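Search this site Enter keywords Go

Fillbridge Office Services
Break Room Inspection Checklist — Jarari Building, Room 835
Inspected October 16, 2026 by Signe Rønning

1. Exits and walkways clear. PASS
2. Extinguisher tag current. PASS
Comment: Next service is due in March.
3. Outlets near the sink protected against shock. FAIL
Comment: The test button on the left outlet did not trip. The outlet is to be taken out of use until it is replaced. 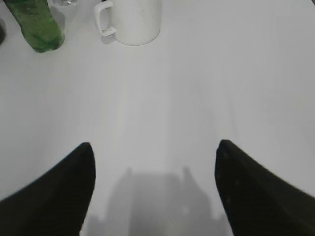
Item 4, table surfaces. White mug at one side of the tabletop.

4. Tables stable and free of sharp edges. PASS
5. Refrigerator at or below 40 degrees. PASS
6. Cleaning products labeled and stored away from food. FAIL
Comment: 2 spray bottles under the sink had no labels — staff must relabel or discard them.
7. First aid kit stocked. PASS
Comment: Bandages are running low. Reorder with the next supply request.

Failed items must be corrected within 3 working days and reported to the building office.

Comments

mtorrance: Does item 3 cover the outlet behind the microwave?

Building Office: Yes. All outlets on the sink wall are included.

deskside_k: New labels are in the supply cabinet.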